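Weekend bakers wanted — Skosorcombe, starting March

We need two people for the early shift at the Skosorcombe bakery. Saturday is the big day, so you have to be able to work it. Start is 4:30 a.m. Yes, really. Done by noon.

Mostly shaping, scoring, loading the deck oven, wiping down. Some counter work if the line gets long. No degree needed, no fancy résumé. If you've worked in any kitchen thats a plus. 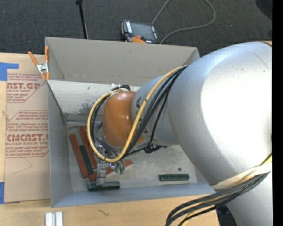

*Posted by Coralie Katene — Skosorcombe*

Pay is $625 a week for the full schedule, less if you only want part. Paid every other Friday. Bread to take home, coffee, parking out back. You'll need to lift 50 lb flour sacks and be OK standing most of the shift.

Six weeks of training with Ewan Sheehan, who runs the ovens. He's patient but he does want people on time. Aprons provided, bring your own shoes — closed toe, non-slip.

Bus from Sinidport doesn't run that early. Have a ride sorted before you apply please.

To apply: short note, a few lines is fine, plus one reference and the days you can do. Drop it at the counter before closing or put it thru the mail slot. Trial shifts are paid.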